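Progress report to the Kundora small grants desk
Clearing and sorting the shared room, Brenanum
Saturday, June 20, 2026
Prepared by Delali Essien

The grant was for 400 dollars, and 70 of it is still unspent. The plan you approved said the shared room would be sorted, boxed and labeled in 30 days. I signed that plan and had doubts about it then. I have more now.

What got done: the old paper files went to Veres for shredding, and the shelf along the corridor is clear. Seven storage bins were bought and all are in use. Whether they are in good use is another question. Two were filled before we had settled what belonged in them, and I expect to unpack both.

What did not get done: the tabletops. Our last report called them "nearly finished," and I would like to withdraw that. Small items get put down wherever there is a surface. The red bowls were meant to fix this by giving loose pieces a place to go. I am not convinced. Pieces still end up next to the bowls, and a bowl is easier to put down than to empty.

The cardboard is the other weak spot. Dronent offered to collect it flat, but someone has to flatten it first, and the plan gave that job to no one.

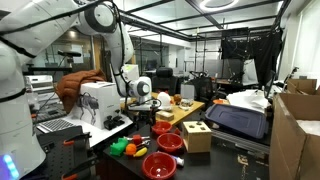 Tabletops and boxes on the right, with toys and a tool beside the red bowls.

The toys should be a short job once we agree on one container for them. The shape sorter can stay out. Jackets need hooks, and I would spend part of the remaining money there before buying any more bins.

I am asking to move the end date to August. Please don't read that as a promise that the room will stay tidy afterward. We have no evidence for that yet, and the next report should say so if we still don't.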